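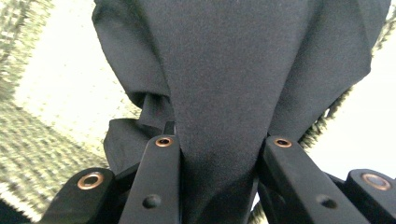 Subject: Re: [costume-share] Black cloth for the stage curtains

On Saturday, Anca Buzatu wrote:
> We need new side curtains before the September show. Does
> anyone know if wool is worth the extra money over cotton?
> Our stage opening is 21 feet wide and the old curtains are
> going green at the top. Also, how much fullness do you
> allow?

Anca,

We went through this at the Olluvari hall two years ago. We ended up with a brushed cotton from Tedesco and it has held up fine. Wool hangs better and takes up more light, but for side curtains I don't think your audience will see the difference.

Black turns green mostly from light. Ours get the afternoon sun through the loading door, so we keep them tied back in a cover between shows.

On fullness, we sew ours flat with ties every 6 inches. If you want pleats, add half again to the width. Marta Panasiuk did hers at double and they were too heavy for the track.

Two other things:

Buy it all from one bolt. We ran short and the second piece was a different black — you could see it under the blue lights from the back row.

Ask for the fire treatment certificate when you order. Our inspector wanted the paper, and getting a copy later took 30 days.

Our bill came to 255 before shipping, for four panels.

Meirion Sayce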